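About Zatix

Zatix is a small testing group in Teldale. We work on one question: when someone says a robot can pick mixed objects out of a bin, how much of that claim holds up?

We started because we were tired of success rates. A paper or a sales sheet gives a high number, and the number is usually true for the objects, the bin and the afternoon it came from. Change any of them and it tends to drop. How far it drops is seldom reported, so we report it.

Our method is called Curnberg. A picking system gets 500 attempts on household clutter, bottles and cartons and small plastic boxes, and the objects are put back in a new arrangement after every attempt. Then it gets the same number with objects it has not been trained on. Every attempt is logged, including the ones where a person had to step in. We do not remove "unfair" trials. If the arm wedges its fingers against the wall of the bin, that counts as a failure. 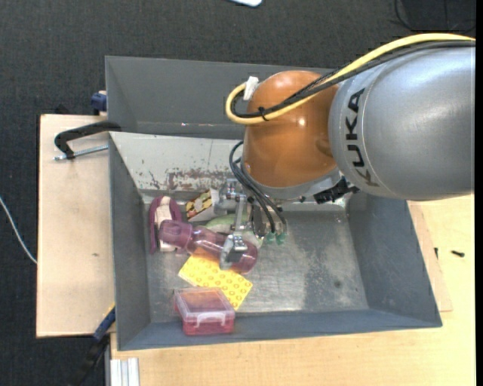
Our longest comparison so far covered 2481 attempts and 6 grasp planners, all run on the same arm. Two of the planners were learned from data and the rest were written by hand. We expected the learned ones to win clearly. They did win on familiar objects. On unfamiliar ones the gap was small enough that we would not bet on it, and we said so in the report we published in October. Bodin, the firm that paid for part of the work, would have liked a stronger sentence. They did not get one.

We have doubts about our own method too. One bin is still one bin. Our operators know the objects well by now and may be arranging them in habits they can't see. We are working on a random drop procedure and don't yet know if it is better.

We do not sell robots, and we do not certify them. If you want your system tested, you get the full log, and so does anyone else who asks for it.

Page last updated 2022-03-30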